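Vakura Two-Arm Helper: Setup and Use Guide
Section 4. Table Chores

Read this section before you give the Vakura its first household job. It covers clearing a table, hanging mugs and picking up small items. It does not cover stairs, stoves, sinks or anything on the floor.

4.1 What to expect

The Vakura can do some table chores today. It is slower than a person and it will miss. Plan to stay in the room for the whole job. A mug that takes you a few seconds to hang can take the robot several tries, and a job it finished in the morning may fail in the afternoon when the light has changed.

Chores are sorted into three levels in the Plundier app:

Ready: picking up a single item and setting it down on a clear spot.
Supervised: hanging mugs, setting a cup on a saucer, standing a box upright.
Trial: folding, pouring, pairing shoes. Trial chores are off by default. Turn them on under Settings, Chores, Trial.

4.2 Preparing the table

1. Push the table against a wall or stand it where people will not walk behind it. If you use two tables side by side, line up the tops so there is no step at the seam.

2. Park the robot facing the long side of the table and lock the base. Both arms must be able to come up over the front edge without touching it.

3. Set out the items for the job. Leave a hand's width between them for the first run. Mixed items are fine. A mug tree, a mug and a sneaker can share the table, as long as the robot has a clear path to each one.

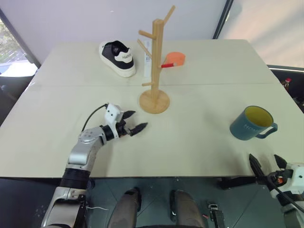

4. Remove tags that hang down from an item. The robot may read a tag as part of the item and close on paper.

5. Open the Plundier app and tap Scan Table. Check the list it returns. If an item is missing, move it closer to the robot and scan again.

Caution: Do not use glass or anything you would mind losing during the first 12 runs.

4.3 Hanging a mug

1. Tap Hang Mug, then tap the peg you want. Choose an upper peg to start with.

2. Stand clear of both arms and press Start.

3. Watch the grip. The fingers should close on the handle or the rim. If they close on the body of the mug and it slips, press Pause and turn the handle toward the robot.

4. When the arm has backed away, check the mug before you start the next one. The robot reports "done" when its fingers open, whether or not the mug is on the peg.

Note: If the mug tree tips, place a Pelkonen grip mat under the base. Other non-slip mats also work if they lie flat.

4.4 Small and soft items

Light boxes and soft blocks need less force than a mug. Set the grip before each run, as the setting returns to Normal when the robot is switched off.

1. Select Soft Grip for anything that dents when you pinch it.

2. Open the fingers fully and check the textured pads on the inner faces. Wipe them with a dry cloth if they look dusty.

3. Bring the hand in low over the table, with the item ahead of the gap between the fingers.
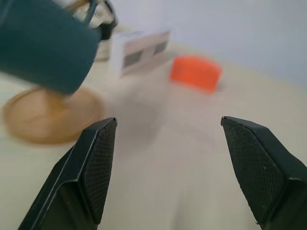
4. Press Close. If the item slides away, stop and come in again from the other side.

5. Lift a short way and hold. Carry the item only if it stays level.

4.5 If the job stops

Code 112: the arm has met something it did not expect. Clear the path and press Resume.
Code 1274: the wrist camera cannot find the item. Move the item and scan again.

Inspect the finger pads every 1000 grips. The count is in the app under Hands. Replacement pads are sold in pairs by Wakach. Change both pads on a hand at the same time.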